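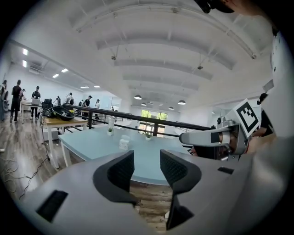

Blick in den offenen Saal: Auf dem blassblauen Tisch stehen zwei kleine Topfpflanzen und eine Glasflasche, dahinter verläuft das schwarze Geländer.

Möbel auf Zeit: Wie das Haus Halletier seinen großen Saal bewirtschaftet

Im Haus Halletier wird nicht mehr nach Räumen, sondern nach Flächen gebucht. Seit der Umstellung im Mai verwaltet die Abteilung Raum und Ausstattung den großen Saal als zusammenhängende Einheit, deren Möblierung sich nach dem jeweiligen Nutzungsplan richtet. Für die Hausmitteilungen hat die Redaktion mit der Leitung der Abteilung über Tische, Pflanzen und den Umgang mit einem Boden gesprochen, der täglich beansprucht wird.

Der Saal umfasst 425 Quadratmeter. Feste Einbauten gibt es kaum, abgesehen von dem schwarzen Metallgeländer, das die Fläche gliedert. »Das Geländer ist für uns die wichtigste Linie im Raum«, erläutert die Abteilungsleitung. »Alle Stellpläne beginnen dort. Wer einen Tisch zu dicht heranrückt, nimmt den anderen den Weg.« Vorgeschrieben ist ein freier Streifen, der auch während des Auf- und Abbaus nicht verstellt werden darf.

Der Bestand umfasst derzeit 28 Tische, alle mit weißem Gestell. Die Platten unterscheiden sich: Ein Teil ist blassblau, ein anderer hat eine helle Holzoberfläche. Die Mischung geht auf zwei Beschaffungen zurück. Die erste erfolgte über den Ausstatter Puvus, die zweite wurde gemeinsam mit dem Standort Ornstead ausgeschrieben. Zunächst war vorgesehen, die blauen Tische abzugeben. »Davon sind wir abgekommen. Die Nutzerinnen und Nutzer haben sich an den Farben orientiert, lange bevor wir das selbst getan haben. Es hieß dann einfach: Wir treffen uns am blauen Tisch.« Inzwischen ist die Farbe im Stellplan vermerkt.

Auf die Frage, weshalb ausgerechnet Topfpflanzen zur Grundausstattung zählen, verweist die Leitung auf eine Rückmeldung aus der Probephase. Der Saal sei als kühl empfunden worden, vor allem am Vormittag. Große Pflanzkübel kamen wegen des Gewichts nicht in Betracht. »Kleine Pflanzen in weißen Töpfen lassen sich mit einer Hand umstellen. Sie müssen allerdings auch gegossen werden, und das war in den ersten Wochen nicht geregelt.« Die Pflege übernimmt nun der Frühdienst, der um 7 Uhr beginnt. Ersatzpflanzen liefert die Gärtnerei Cárdenas.

Für Flaschen, Becher und Schalen gilt eine eigene Bestimmung der Saalordnung. Sie dürfen während der Nutzung auf den Tischen stehen und sind spätestens 30 Minuten nach Ende der Buchung abzuräumen. Ausgenommen sind Gefäße, die zum Bestand des Hauses gehören. »In der Praxis ist das die häufigste Rückfrage. Manche räumen unsere Schalen mit ab, andere lassen ihre eigenen Flaschen stehen. Wir überlegen, den Bestand auf der Unterseite zu kennzeichnen.«

Mehr Aufmerksamkeit verlangt nach Darstellung der Abteilung der Holzboden. Die Dielen sollen erhalten bleiben, weshalb Tische grundsätzlich getragen und nicht geschoben werden. Auch die Bürostühle wurden geprüft. Schwierig bleibt die Stromversorgung, denn viele Nutzungen bringen eigene Geräte mit, und die Leitungen verlaufen dann über den Boden. »Kabel sind ein Dauerthema. Wir haben den Saal nicht mit Bodendosen übernommen, und ein nachträglicher Einbau würde in die Dielen eingreifen. Solange darüber nicht entschieden ist, bitten wir darum, Leitungen gebündelt und abseits der Laufwege zu führen.« Kabelbrücken können beim Hausdienst ausgeliehen werden.

Gebucht wird der Saal in 3 Zonen, die sich einzeln oder gemeinsam belegen lassen. Dass mehrere Gruppen gleichzeitig anwesend sind, ist ausdrücklich gewollt. Trennwände hat die Abteilung erprobt und wieder eingelagert, nachdem sich die Akustik kaum verbessert hatte und die Sichtbeziehung über das Geländer hinweg verloren gegangen war. »Man soll sehen können, was auf der anderen Seite geschieht. Wer völlige Ruhe braucht, findet sie in den kleineren Räumen im Obergeschoss.«

Der überarbeitete Stellplan hängt am Eingang zum Saal aus. Änderungswünsche zur Möblierung nimmt die Abteilung Raum und Ausstattung schriftlich entgegen – nach Möglichkeit zusammen mit der Buchung, da ein Umbau am Nutzungstag selbst nicht zugesichert werden kann.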